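Teaching two arms to put the wires away

Print this page | E-mail this article

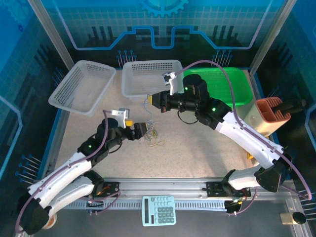
The tidying job took the longest to get right, according to the woman who runs data collection at Orcombe. She has supervised the recording sessions there since February, when the first cell was switched on, and she agreed to talk on the condition that the piece stayed on the work and left her name out. Each session produces examples for a learning system called Olta, and each example is one complete attempt at one task, driven by a person from start to finish. On the day of our visit the task was wires: a tangle of thin ones in blue, yellow, green and white, lying in front of a white basket, with the two arms facing each other over the middle of the work surface. "People look at that and think it's the easy one," she said. "A calculator is easy. A calculator stays the same shape when you pick it up."

Wires don't. Close the fingers on one strand and the rest may come along, or half of it may, or the strand slides out and the pile settles into something new. She said that was the reason for choosing it. The software has to see the same job begin from a great many different piles before it does anything sensible with one it hasn't met.

Orcombe's target for the wire task is 400 usable examples. A good operator can record 30 in a morning, she said, but not all of them are kept. On the first full day they kept 13.

"We were too strict in some ways and too loose in others," she said. "We threw out anything with a second grab in it. Then the model came back and it had no idea what to do when the first grab missed. It just sat there with the gripper closed on nothing."

The rule now is that a missed grab stays in as long as the operator recovers and finishes. What gets thrown out is hesitation. If an arm hangs in the air while the operator thinks, the system learns to hang in the air too. Operators are told to plan the move before they start recording, and to stop and discard if they lose the thread halfway.

The rail, mounts and safety stops were set up by Akbulut, a small contractor that also wrote the control software. She had few complaints about either, apart from the start-up check, which she called slow. The first version of the task list came from Vandilmont, the company paying for the project, and it was more ambitious. It had 59 tasks on it. Orcombe talked them down to a shorter list with more examples of each.

"They wanted breadth and I understand that," she said. "But if you have five examples of a thing you don't really have it. You have five recordings."

I asked what makes a good operator. She said she used to look for people who played video games, and stopped, as they tended to be fast and a little rough. Her best operator so far came from alterations work at a dry cleaner's and is used to soft things that move when touched. Shifts at the controls are kept to two hours. After that the movements get lazy – one arm does everything and the other is parked – and the examples start to look alike.

Resetting takes up more of the day than most visitors expect. Between attempts someone has to put the wires back, and they have to be put back differently. Left alone, she said, people drop the pile in the same spot every time. Operators now work from a printed card of positions, shuffled each morning, and baskets get moved or turned according to the same card.

"It's boring work, I won't pretend it isn't," she said. "You do the thing, you mess it up again, you do the thing."

The next round will add a step in which one arm holds the basket while the other loads it. She expects to throw out most of the first week.

Print this page | E-mail this article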